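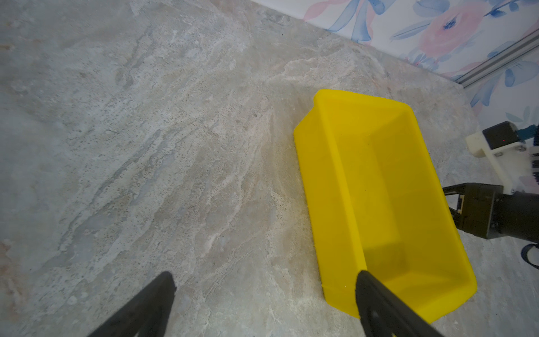

*Yellow bin on the counter.*

# Kavomow

Kavomow is a table of dish recommendations taken from restaurant posts on local food blogs in Drulus and the towns next to it. Each row is one dish, at one restaurant, recommended by one writer in one post. The current release has 3925 rows covering 651 restaurants.

Last updated 6 February 2018.

## What is in the release

```
kavomow/
 dishes.csv
 restaurants.csv
 sources.csv
 categories.txt
 scripts/
 check.py
 merge_names.py
 CHANGES.md
 README.md
```

`dishes.csv` is the main file. The other two tables join to it on `restaurant_id` and `source_id`. All files are UTF-8, comma separated, with a header row and Unix line endings. Text fields that contain a comma are quoted. Empty means unknown. We do not use `NA`, `null` or a dash.

## Columns in dishes.csv

| Column | Type | Notes |
|---|---|---|
| `dish_id` | integer | Stable between releases. Never reused. |
| `restaurant_id` | integer | Joins to `restaurants.csv`. |
| `source_id` | integer | Joins to `sources.csv`. |
| `dish_name` | text | As printed in the post, with spelling left alone. |
| `dish_name_clean` | text | Lower case, menu numbers removed. |
| `category` | text | One of the values in `categories.txt`. |
| `price` | decimal | Price given in the post. Often empty. |
| `price_kind` | text | `full`, `half`, `lunch`, `happy_hour` or empty. |
| `post_month` | text | `YYYY-MM`. |
| `strength` | integer | 1 to 3, see below. |
| `paid` | text | `yes`, `no` or `unstated`. |
| `note` | text | Free text from the person who entered the row. |

## How rows are made

Sources are 74 blogs and newsletter archives. A post qualifies if the writer ate the dish at the restaurant and says the reader should order it. Lists of new openings do not qualify, and neither do roundups in which the writer repeats what other people like.

Rows are entered by hand. Triin Jõgi and Renzo Galli do most of the entry. Noemi Ruggiero goes through each batch before it is merged and settles the category if the first two disagree.

If a post recommends two dishes, it gets two rows. If it recommends a set meal, it gets one row with the name of the set. Sauces and sides are entered only if the writer recommends them separately. A combination roll, tower or platter counts as one dish no matter how many things are stacked in it.

### Strength

- `1`: the writer says the dish is good and would order it again.
- `2`: the writer names it as the thing to get at that restaurant.
- `3`: the writer says to make a trip for it, or ranks it above the same dish elsewhere.

Exclamation marks and capital letters have no effect on the score. A post headed "best ever" with nothing in the body to back it up is a `1`.

### Categories

There are 32 categories. They follow the way menus in the area are laid out, so `sushi_roll` and `nigiri` are separate while all curries share one value. `breakfast_plate` takes anything served with eggs before noon. Dumplings are `dumpling` whatever the kitchen, including pierogi and momos. Pizza by the slice and whole pizza are not split.

We have been asked to split `sandwich`. It is the largest category and the least useful one. Přemysl Brabec has a draft split in the `sandwich-split` branch, with hot and cold as the first cut. The cheesesteaks are where it gets stuck.

## Restaurants

One row in `restaurants.csv` is one location. A chain with two addresses has two rows and a shared `group_name`. If a post does not say which location the writer visited, the row goes to the oldest one and `location_sure` is set to `no`. Filter on that column before drawing a map.

Name changes are handled with `former_names`. The noodle shop Nông has three entries in that field from its years at different addresses on the same street, and its early rows look like separate restaurants in any release before the August one. If you saved a copy before then, run:

```
python scripts/merge_names.py --in old/restaurants.csv --out restaurants.csv
```

The script prints each merge it makes. It does not touch `dishes.csv`, which needs to be downloaded again.

Closed restaurants stay in the table with `status` set to `closed`. We learn of closings late, mostly by someone driving past. Treat `open` as "open when last checked" and look at `status_checked` for the month.

## Known problems

**Coverage is uneven.** Downtown Drulus and the Hillell side of the river have many writers. The south end has two, and one of them stopped posting. A restaurant missing from the table has not been judged bad. It may not have been visited.

**Prices age.** They are the prices in the post, not adjusted and not checked against a current menu. Do not average `price` across years without using `post_month`. Lunch prices are marked only where the writer said so.

**Repeat visits.** Several writers recommend the same dish at the same place more than once. We keep all of these. To get one vote per writer, drop duplicates on `restaurant_id`, `source_id` and `dish_name_clean`, keeping the latest month.

**Spelling.** `dish_name` has ahi, ahí and "yellow fin tuna" for what is likely the same fish. The clean column does not fix this.

**Free meals.** Few writers say whether they paid. `unstated` should not be read as `yes`.

**No bad reviews.** The table holds recommendations only. Row counts per restaurant follow how often it was written about, and they should not be used as a quality score.

## Checking your copy

```
python scripts/check.py
```

It needs Python 3 and nothing else. It tests that all joins resolve, that every category is in `categories.txt`, and that no `dish_id` appears twice. A clean run prints `ok` and exits with 0. Warnings about empty prices are expected and can be turned off with `--quiet-price`.

## Use

Free to use for any purpose, including commercial, with credit to Kavomow. The post text itself is not included and belongs to the writers. `sources.csv` has the home page of each blog. Please link to the post if you quote from it.

A blog owner who wants to be taken out can open an issue or write to Giorgia Caputo. Rows are removed in the next release and the `source_id` is retired.

## Corrections

Open an issue with the `dish_id` or `restaurant_id`, the column, and the right value. For closings, give the month if you know it. Pull requests against the CSV files are fine as long as they keep the row order. Spreadsheet programs tend to rewrite `post_month` as a full date, so run `check.py` before you push.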